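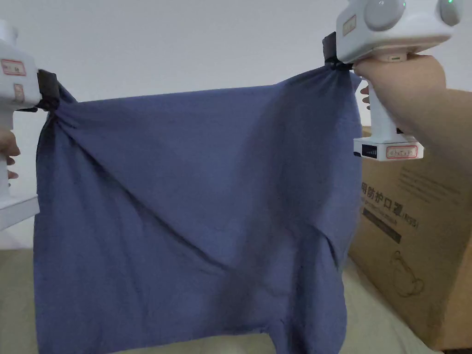 Cloth held at both upper corners, left and right Helitz units.

19 Jun 2018. Evaluation of the Helitz hand-held gripper pair, offered by Troletti on trial terms. Entry by S. Alaoui; M. Hirano operating.

The supplier proposes the pair as a data collection kit for cloth handling. The quoted price is 900 per unit, with the charger billed separately. B. Whitfield has asked for a written recommendation before the trial period ends. 7 days remain.

Work was confined to the blue-purple cloth. The operator takes one upper corner in each set of jaws, lifts, and lowers again. 377 attempts were logged and 355 accepted by the Dratomar import tool. The rejected files have been kept under the same folder name with the suffix R and should not be deleted.
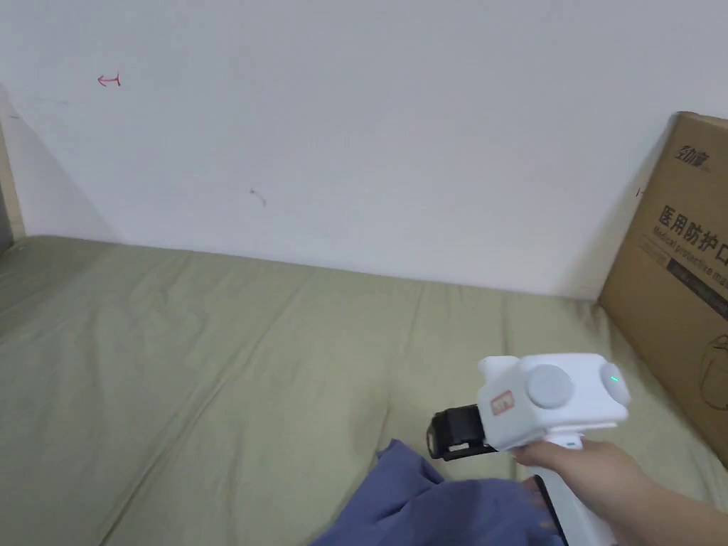

Ms. Hirano reports that the trigger is comfortable for short periods, but that the handle becomes tiring when the arm is extended over the bed. She prefers the grip of the Reuter units reviewed in January. A. Cordeiro is to confirm with Troletti whether a lighter handle is available and at what cost.

Open points: replacement price for the jaws; length of warranty; whether the import license covers a second workstation. P. Rafferty to countersign once the replies are in.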